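Putting Things Back: Boxes, Holders and Cables in the Tolindale Loan Store

Brenda Sosa and Santino Tapia
Second-year design project, final report
24 November 2020

Introduction

Everybody on our course has borrowed something from the Tolindale loan store, and most of us have returned it in a worse state of packing than we found it. The thing itself is usually fine. It is the box that suffers, and the cable, and the little tray or block that was holding the thing in place and that ends up living on a windowsill.

Our brief was to choose an everyday handling problem in the building and study it properly before proposing anything. We chose this one partly out of guilt. Santino had a light meter out on loan for most of the spring and returned it in a sandwich bag.

The report covers what is in the store, how people get small equipment in and out of its packaging, which parts of the job go wrong, and a set of changes we tried in October. We left out tripods, which are a project of their own, and anything with a mains plug.

What is in the store

The store is a cupboard with a light that comes on when it feels like it. The shelving is by Voletti and is very good, if slightly too deep, so that each shelf has a front row people use and a back row that is closer to archaeology. The oldest label we found was dated 2011 and was stuck to a box with nothing in it.

We listed 87 boxed items small enough to carry in one hand. For each one we wrote down whether it was in its own box, whether it was in somebody else's box, and whether the cable was attached, coiled, loose or missing. This took far longer than planned. A good part of the first afternoon went on deciding what counts as a box. (We settled on anything with a lid or a flap. Brenda still thinks this lets in envelopes.)

The items fell into three kinds. Some have a printed retail box made for them and no other home. Some have had the retail box thrown away and live in a plain Brodier storage tub with foam in the bottom. The third kind has a box and a separate holder as well, and the two are stored together if you are lucky. This last group gave us most of our trouble and so takes up most of this report.

How we watched people pack

We asked classmates to unpack an item, set it up on a table, and then pack it away again as if they were late for a lecture. We didn't tell them which half we cared about. Everyone was careful while unpacking. Packing away was a different sport.

We worked on a plain white tabletop against a bare wall, after our first go on the big workshop bench, where the black parts disappeared among all the other black parts and we lost a lens cap that has not been seen again. Things show up on white. So does every crumb, and we learned to eat elsewhere.

For each attempt we noted the order in which things were picked up and put down, and the point at which the person first said something under their breath. That second measure was not in our original plan, but it was very reliable. In nearly every case it came at the cable.

The depth camera

The item we went back to most often was the small depth camera. It has a silver frame, a black front with two round lenses, and a cable at the back. It comes from a black Intel box with REALSENSE across it in blue and white, and we paired it with a square black holder, a low block with a recess in the top.

On paper this is the easiest thing in the cupboard. In practice you have three objects and a cable, and the cable has opinions. With the cable still plugged in, the camera wants to turn towards whichever side the cable is pulling from. You line it up over the recess, let the cable go, and the camera swings gently off course. People dealt with this by keeping hold of the cable while they lowered the camera, which works well until you remember that the box has to be somewhere too. Several people held the box in the other hand for the whole job, having forgotten they could put it down.
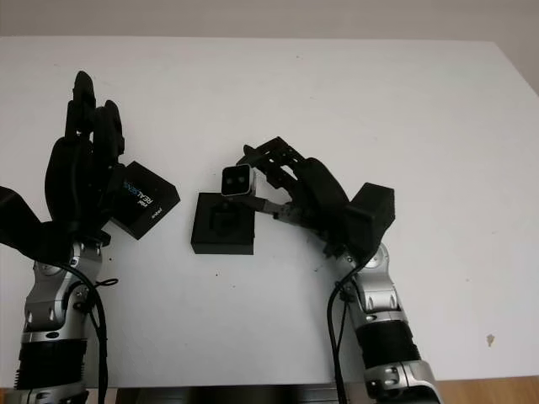 What went wrong, and how often it was the cable

Our first theory was that people didn't know where things went. We were rather attached to this theory, as it would have let us design a nice diagram. It did not survive the second session. Asked to point, everyone could show us where the camera went and where the cable went. They knew. They just did things in an order that made it awkward, and then squashed.

The most common order was box first. Somebody picks up the box because it is the biggest thing on the table and has writing on it, and from then on they are working with one hand. The next most common was cable last, where everything is put away beautifully and there is then a cable left over, which goes on top and stops the lid closing. A closed lid with a cable under it is how you get the bulge we saw on so many of the Brodier tubs.

Holders suffered in a quieter way. A holder is a black lump. Away from the thing it holds, it looks like part of something else, or like a paperweight. We found one being used to keep a door open. Its owner in the store turned up two shelves away, wrapped in a paper towel.

We also went through the last 200 loan slips to see what people wrote in the "condition on return" space. The great majority had written "fine". One had written "fine ish". Nothing on the slip asks about the box or the holder, so we can't blame anyone for leaving them out, though we tried.

What we changed

We made four changes and ran them together, for which our tutor has already told us off. With all of them going at once we can't say which one did the work.

The first was a marked place on the table for the box, open, on the left. It is a rectangle of tape. People will put a box in a rectangle of tape with no instructions at all, and we found this slightly unnerving.

The second was a rule that the cable comes off before the camera goes anywhere near its holder. We wrote it on a card. The third was a fabric tie on each cable, fixed at one end so that it can't wander off. The fourth was a Thaler label on the underside of every holder, giving the name of the item it belongs to and the shelf. The Thaler printer only does capitals, so the store now looks as though it is shouting at you from below.

Results

Packing got tidier. Lids closed. The muttering moved from the cable to the card, which several people found bossy, and the wording was softened after the first week. People who had never used the store before did just as well as those who had, and in one session rather better, possibly because they read the card.

The taped rectangle was used by everybody. The cable ties were used by most people, with some creative knots. The holder labels are harder to judge in a short project, because a holder takes a whole term to get properly lost. We have asked to check again in the spring.

One thing got worse. Now that the boxes look neat from the outside, nobody opens them on return, and we found a very well packed tub with no light meter in it. Santino says it wasn't him this time.

Limits

Our classmates knew they were being watched, and people behave better in company. They also had a clear table, which is not how the store is used at ten to five with a queue in the corridor. We would have liked to test there, but two people and a clipboard will not fit in the cupboard with the door shut.

We looked hardest at one camera and one holder, and the advice about cables may suit that pair more than others. The older microphones have cables that don't come off, so our second rule is no use to them at all.

Further work

The loan slip needs a line for the box and a line for the holder. We have drafted one and left it with the technicians. The shelves could be made shallower with a strip of wood along the back, and Brenda has measured up for it. The empty box from 2011 is still on its shelf, as we couldn't agree on which of us should throw it away.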